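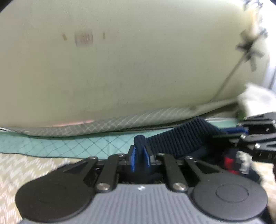

Page 16 of 43

Week 5. What the label says and what the cloth does

Revised 31 Aug 2020. Replaces the version in the July reader, which had the wrong formula for cloth weight. If you printed the July one, cross out the second half of its page 2.

Last week we did fibres. This week is finished cloth and the words used to sell it. Bring your calculator and one piece of fabric you own that came with a claim attached: a jacket, a blind, a tent fly, a tablecloth, a pillowcase. Keep the swing tag if you still have it.

My own view, so you can allow for it, is that most claims on cloth are half true. The fibre content is usually right, because it's the easiest to check. After that, things get softer.

5.1 Four kinds of claim

Content claims say what the cloth is made of. "100 per cent cotton" is a content claim. So is "poly-cotton", though a lazy one, because it leaves out the split. Ask what the percentage is a percentage of. By convention it is weight, and it often leaves out trim, coatings and sewing thread. A heavily coated cotton canvas can be sold as all cotton while a good part of what you carry home is plastic.

Performance claims say what the cloth does. Waterproof, windproof, stain resistant, blackout, breathable. These mean nothing until you know the test, the pass mark and the state of the sample. New cloth, flat, unsewn and unwashed will beat the same cloth made up into something with seams and left in the sun for a summer.

Origin claims say where it came from. A towel can be grown in one country, spun in another, woven in a third and hemmed in a fourth. "Designed in" tells you where somebody had a desk.

Virtue claims say the cloth is good. Natural, gentle, eco, conscious, pure. I've never found a way to test "conscious" and I'd be wary of anyone who had.

You'll be asked to sort claims into these four in the tutorial. Some will sit in two at once. "Breathable natural cotton" sits in three. Don't fight over the sorting. What matters is whether you could prove the claim wrong, and with what.

5.2 Thread count

Thread count is warp threads plus weft threads in a square inch. That's all it is. It is a count, so people assume it must be honest.

The trouble is plied yarn. Take two thin strands, twist them into one yarn and weave with it. Is that one thread or two? A weaver would say one. A sheet seller has a strong reason to say two. With four-ply yarn the number goes up four times and the sheet has not changed at all.

Worked example. The Sakance sheet set (bottom drawer of the fabric cabinet, please put it back) is marked 192. We counted 96 and 96 with a pick glass, so the tag is fair. It's also the cheapest set in the drawer. The Antunes set beside it claims a figure many times that. Count it yourself before we discuss it, and write your number down before you look at anyone else's. People who hear a number first tend to find that number.

A plain cotton sheet with a modest honest count will often outlast a very high one, as fine yarns wear through sooner. Often, I said. I wouldn't put it more strongly, because fibre length and finishing matter as well and they rarely get a mention on the packet.

5.3 Cloth weight

Grams per square metre, written gsm. Cut a sample, weigh it, divide by the area in square metres.

 gsm = weight in grams / (length in m x width in m)

The July version multiplied. Sorry.

A sample 0.1 m by 0.1 m weighing 1.92 g gives 192 gsm, which would be a middling T-shirt cloth. Let the sample lie open in the room overnight before you weigh it. Cotton and wool take up moisture from the air, and a sample straight from a damp bag will flatter the maker. If you buy wool by weight, it's worth remembering that water is cheaper than wool.

Weight is a decent measure and a poor judge. Shops use it as if heavier meant better. A heavy loose weave can be weaker than a light tight one. A fabric can also be bulked out with starch or clay that leaves in the first wash. Weigh, wash, dry, weigh again. If the figure drops a lot, you paid for filler.

5.4 Drape and sag

Hold a length of cloth by its top edge and the bottom will not hang straight for long. Pale panels in heavy use, such as shade cloth, tent walls and chair backs, show this well, with a lower edge that drops into a long shallow curve, lower toward one side. There are several causes and students always pick one.

The weight may be more than the weave can carry. The panel may have been cut off the grain, so that the threads run on a slant and stretch. The fixings may be uneven. The fibre may creep, which means it lengthens slowly under a steady load and doesn't come back. Or it was made that shape. Curved lower edges are cut on purpose all the time, to shed water or to keep an edge from flapping.

You cannot tell these apart by looking once. You need either a second look some weeks later or a tape measure and the pattern. Please don't write "the fabric has stretched" in a report unless you measured it before and after. Write "the lower edge curves" and leave it at that. I take marks off for this one every year.

Simple drape test for the tutorial: cut a circle, lay it over a smaller upturned bowl, shine a lamp from above and trace the shadow. Stiff cloth throws a big shadow. Limp cloth throws a small one with deep folds. It works well enough to rank four or five fabrics. It doesn't work well enough to print a number on a tag, though I've seen that done.

5.5 Waterproof, and the other waterproof

Waterproof cloth is rated by how tall a column of water it can hold back before drops come through. That's a fair test of cloth. It says little about tents and jackets, which leak at seams, zips and needle holes.

Case: the Drivville awning complaint. A holiday park at Drivville bought 43 awnings sold as waterproof. After one wet winter, 16 had been reported as leaking. The supplier, Soraven, sent cloth to be tested and the cloth passed. Both sides then said they had been proved right.

Read the two letters in the reader and note the following.

The supplier tested cloth off the roll. The park was complaining about awnings with seams in them.

The park counted reports of leaks. A damp floor may be a leak, or it may be condensation on the inside of a cold sheet. The letter never says whether anyone checked.

Neither letter says anything about the other 27. Were they dry, or were they packed away? If only 16 were ever put up, then every awning in use failed. If all of them were up all winter, the failure rate is a bit over a third. Those are very different stories and the file doesn't let you choose. Several of you will want to choose anyway.

The park got a part refund in the end. That tells you about the cost of arguing and very little about the awnings.

5.6 Colour words

Beige, stone, sand, oatmeal, olive, sage. None of them has a fixed meaning. A pale olive cloth will look browner under a warm lamp and greener near a window. Two people can have an honest argument about it with the same swatch between them. If colour matters to the job, ask for a cutting from the same dye lot and look at it where it's going to be used. Don't order from a screen. Don't order from memory either, which is worse.

Lightfastness is a real measure and worth asking for. "Fade resistant" on its own has no scale behind it. Everything resists fading for a while.

5.7 Labels that wear off

Care labels and printed marks are meant to last as long as the article. Many don't. Heat, rubbing and sunlight take the ink first, and a mark you can see but not read is no use to the person holding the iron. In the tutorial we'll go through the box of old labels and sort them into readable, partly readable and hopeless. Don't guess at the hopeless ones. A smudge in the shape of a washtub is a smudge.

Where a label can't be read, the fallback is to treat the cloth as the most delicate thing it could reasonably be. Cool wash, dry flat, cool iron through a damp cloth, try a hidden corner first. For coated cloth, sponge it and skip the machine altogether.

A burn test will separate the main fibre groups (cotton smells like burnt paper, wool like burnt hair, polyester melts and makes a hard bead). On blends it mostly tells you that you have a blend. We do it in the yard, with tongs, over sand, and never at home for this course.

5.8 For the tutorial

Write one page on the fabric you brought. Copy out each claim word for word. Say which kind it is and what would show it to be false. If nothing would, say so plainly and move on to the next one.

Then test one claim with what's in the room. Pick glass, scales, tape, lamp and bowl, spray bottle. Give your method in enough detail for the person next to you to repeat it, then swap and let them. Report both results, including when they disagree — particularly then. I don't mind a failed test. I do mind a result that has been tidied up.

No adjectives from the tag are to appear in your own sentences without quotation marks.

Reading before next week: the chapter on finishes, first half only. The second half was written by someone selling a finish, and we'll read it together in week 6 with a pencil. Samples from the cabinet are signed out on the sheet inside the door and come back by the end of the session.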